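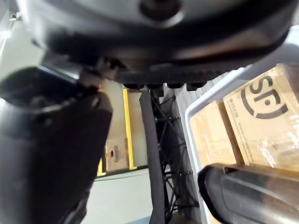 Too Big for What's Inside: Oversized Boxes in Student Mail
Term project report, Intro to Packaging and Logistics
November 2018

Why I picked this

My roommate ordered a phone charger in September and it came in a box I could have sat in. I couldn't stop thinking about it, so when the project list went up and "packaging waste" was on it I signed up before I had read the rest. I had worked one summer in the stockroom at Kareo, a housewares store back home, so I knew a little about how boxes get chosen when a line of orders is waiting (fast, and by grabbing the one on top of the pile).

My question was pretty simple. How often does a parcel that shows up in our dorm come in a box that's clearly too big for the thing in it? And is there anything about the sender or the product that lets you guess ahead of time?

How I did it

I put up a sign in the Grerkum Hall mail room asking people to open their packages at a side table and let me measure. I brought candy, and that helped a lot. For each parcel I wrote down the outside of the box, the longest, widest and tallest points of what was in it, the kind of filler, and whether there was a second box inside the first one. I didn't write down names or room numbers. If someone didn't want me to see the item I skipped it and said thanks.

I called a box "too big" if the item took up less than half of the space. My first plan was to use a third, but during the trial week I kept arguing with myself about lamps and shoes, so I went with half and stuck to it.

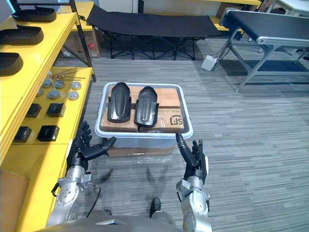

I also weighed the empty boxes on a kitchen scale, with the tape still on. The heaviest one came in at 335 grams and it had held a single desk organizer from Evix. To be fair to them, the organizer had thin little legs and probably needed some room around it.

What I found

I logged 296 parcels. Out of those, 103 were too big by my rule, or a bit more than one in three. I had expected way more! After the charger I was ready to write an angry report, and then most of the boxes were fine.

The bad ones weren't spread evenly, though. Clothes were almost always packed well, I guess because you can fold them to fit. Books were good too. The trouble was with small, hard things in odd shapes – chargers, bike lights, mugs, anything with a curve or a handle. You can't squash a bike light, and the boxes only come in so many sizes, so it gets bumped up to the next one and the rest is air pillows.
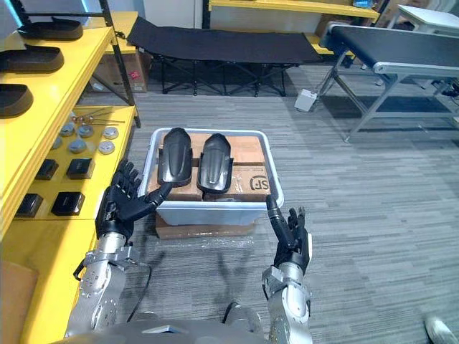
Cardboard packages in a bin, with two curved molded plastic pieces lying on top.

Curved parts deserve a paragraph of their own. A helmet or a bowl takes up a lot of space that is really just the hollow inside it, so my method counts it as filling the box when it mostly doesn't. If you nest two bowls they barely need more room than one. Ship them separately and you pay for the hollow twice. I only noticed this halfway through, and by then it was too late to change the form.

Filler was a mess to record. I had four check boxes on my sheet and people kept showing me things that fit none of them, like shredded catalogs and, once, a whole lot of clean socks. (That one came from somebody's grandma. I left it in.)

Talking to a sender

I wrote to Biwott, a small craft supply shop that a lot of people in my dorm order from, and asked how they pick a box. They stock only 2 sizes. A third size would mean another shelf and a minimum order they can't use up before the cardboard gets soft. I hadn't thought about storage at all, and it changed how I read my own numbers.
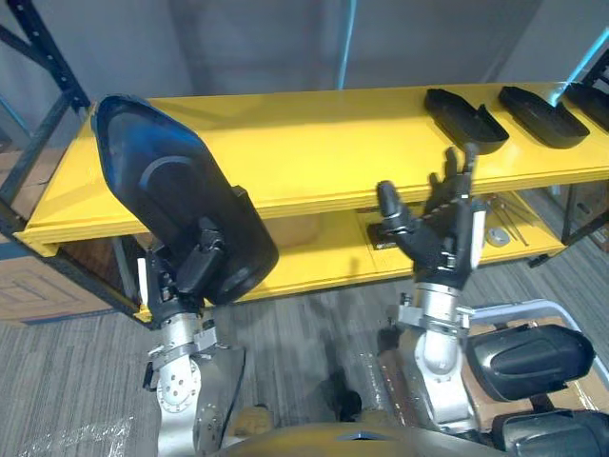

A classmate who read my draft disagreed with me on that point and said a shop with so few sizes could still cut the tall box down and fold the flaps lower, which takes a minute with a knife and needs no extra shelf. I tried it on ten boxes from the recycling pile. My first few were ugly and took closer to four minutes, but the later ones looked okay and held up when I dropped them off my desk. With a line of orders waiting I still don't think I'd have done it at my old job.

What I'd change

I'd measure volume better for hollow things, maybe by filling them with rice. I'd also record how far each parcel traveled, as a couple of people asked and I had no answer. And I would start later in the year. The mail room gets slammed in December, and holiday orders are probably packed in a bigger hurry than what I saw this fall.

The full tally sheet is stapled to the back, including the page with coffee on it.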